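# Felness Kitchen Kit for School Robotics Clubs

The Felness Kitchen Kit grew out of our own after-school club at Travcombe, where we spent the better part of a year asking teenagers to move foam blocks from one bin to another and watching their eyes glaze over. Once we started bringing in cups, fruit and paper bags from home, they began staying late. So we packed up what worked, wrote down what didn't, and now we put the same kit together for other clubs, classes and summer programs.

**What comes in the box**

- 20 task cards, from "pick up the banana" to the ones our seniors still grumble about
- 3 laminated layout sheets for setting up a counter the same way every week
- a set of soft play fruit, a teal plate and a tray with a small drawer
- a club logbook with 100 pages, ruled for attempts, notes and sketches
- a leader's guide, written by people who have run the sessions with a bell about to ring

The robot arm isn't included. The cards are written for any tabletop arm with a two-finger gripper, and clubs in Lotton have been using them happily with arms they already had in the closet.

**Who it's for**

Teams of up to 5 students, middle school and up. Beginners can drive the arm by hand for the first few weeks, and there's no shame in staying there all semester! Students who want to program can pick up the second half of the cards, which ask them to plan a move, run it, write down what happened and try again with the plate turned or the bag moved over a little.

**The Caron Round**

Every March we hold a friendly contest called the Caron Round, and any club with a kit may enter. Each team sets up its own counter, draws a card and has one class period to work on it. Judges read the logbook as carefully as they watch the arm, so please keep it tidy - or at least readable.

Clubs often ask how plain the counter should be, and our advice is to begin with the plate and one piece of fruit, then let the counter fill up as the students get braver. A busy one makes for wonderful arguments about where to start. With the white arm over the cutting board, the plate of fruit sits off to the right on the wooden unit and the toaster oven is away to the left, and a team could happily spend a session deciding whether to try the banana or the bag in the open drawer. Let them argue a while before you hand out the card.
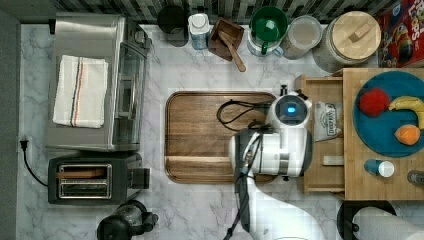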